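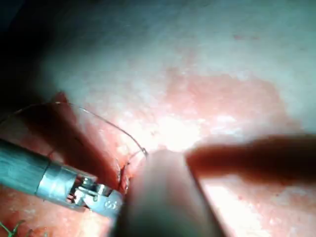 Narrator in The Salt Ledger: one person or two?

plona_reader
11/28/24
Finished Zinhle Mabaso's The Salt Ledger last night for my book group and I have a question about the narrator. The odd chapters are in first person and the even ones are in third, but both follow the daughter, Ines. I took it that she is telling the whole thing and steps back when she can't stand to say "I." My sister read it too and thinks the third person chapters are written by the brother. Which is it?

Kaczmarczyk
It's the brother. Look at chapter 12, the funeral lunch. Ines leaves the table to take the phone call and the narration stays at the table. She couldn't know what the uncle said about the house.

trisent24
She could have been told later. People in that family repeat everything. The brother calls her in the next chapter and they talk for two hours, and we get maybe a page of it.

Kaczmarczyk
Then why does the third person narrator call the mother "Mama" once, right at the end of chapter 12, when Ines always says "my mother"? I don't think a careful writer does that by accident.

fongchan_k
I have the paperback and mine says "their mother" there. Do you have the first hardcover?

Kaczmarczyk
Hardcover, yes. Didn't know they changed it. That's annoying.

O. Galli
I taught this book for a couple of years. Students split on it every time. My own view is that Mabaso wants Ines as the only teller. The ledger itself is kept in two columns, what was owed and what was paid, and the chapters follow that. The first person chapters are debts. Once you read it that way the brother theory adds very little.

niditz
I don't buy the columns idea. Chapter 7 is first person and it's the one where she gives the boat back. If that isn't a payment I don't know what is.

O. Galli
She gives back the boat but keeps the money from the sale of the nets. I would still call it a debt. I agree it's the weakest one for my case.

rosario_colombo
Does it matter that much? I liked the book for the father. He's in maybe four scenes and he's the only one I believed. The middle dragged for me and I skimmed the letters.

trisent24
You skimmed the letters? The brother's handwriting is described in the second one. It's the same slanted hand as the ledger.

rosario_colombo
Well, I missed that. I'll go back to it in December when I have time.

plona_reader
So does that help my sister or me?

Kaczmarczyk
Your sister.

trisent24
Neither. It only means he kept the books.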